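Wasov Arm: Frequently Asked Questions

We get a lot of messages about this build (keep them coming, we love them!), and the same questions turn up again and again, so they're gathered on one page. If yours is missing, write to Kirsty or Elie through the contact form.

What is Wasov?

A small desktop-to-room-sized robot arm that five of us are building in the Ultetik shared workshop, mostly in the evenings. Obsa Mekonnen designed the joints, Mekdes Gebretsadik writes the motion code, and the rest of us solder, print, sand and argue about cable routing. We started in November with a pile of motors and one very optimistic sketch.

Do I need the hardware to try it?

No, and please don't wait for it! Everything we do on the real arm gets tried in simulation first. Zewditu Wako built our practice room, which we call Degefa. It has a desk and a chair, an orange-red floor and an open door, so the arm has furniture to get around. You can knock into that desk all night and still have a working gripper in the morning.

What is the black-and-white square on the wrist?

A fiducial marker. A camera looks for the pattern and works out where the wrist is and how it's turned. Print yours on matte paper and leave the white margin around it when you cut. Ours is 80 mm across, and the first one we made was trimmed so tightly that the detector ignored it completely. Took us a whole evening to figure out.

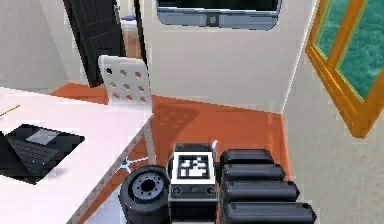 Lighting is the other thing people trip over. The detector likes even light, and our bench lamp used to throw a bright stripe over the marker every time the wrist tilted. Moving the lamp to the side fixed it. If you can't move yours, tape some baking parchment over the shade (LED bulbs only, please).

Why bother modeling a whole room?

Because an arm floating in gray space never teaches you anything about reach! Once there's a desk in the way, you find out fast which poses are silly. Mekdes also likes having shadows and shiny surfaces in there, as they give the marker code a harder time.

What computer do I need?

Elie runs it on a secondhand laptop with the shadows turned down. It's slower, but fine for planning moves. If the simulator crawls, lower the camera resolution before you touch the physics step. A bigger physics step makes the gripper jitter, and you'll spend ages chasing a bug that isn't there.

How long does the real arm take to build?

Kirsty kept a log, bless her: 23 evenings for the second arm, including two spent looking for a dropped bearing. There are 29 printed parts, and the big shoulder piece wants to run overnight. The first arm took far longer and we've agreed not to add it up.

What can it lift?

Up to 300 grams with the arm stretched out. Go past that and the elbow sags. Obsa is working on a stiffer elbow now and the early prints feel great.

My simulated arm works but my real one misses. Help?

Check the zero position of each joint first, then measure your printed marker with a ruler. Printers love to scale a page to fit, and a marker that came out small will put your wrist in the wrong place every single time. After that, look for a loose screw at the base.

What is Disport?

Our little program that sends a recorded move to either the simulator or the arm. Same file, one switch. Always run it at the slow setting the first time on hardware, with a hand near the power button.

Can I come and see it?

Yes! Someone from the group is usually at the bench after 7 p.m. Bring closed shoes and, if you've started your own, bring that too.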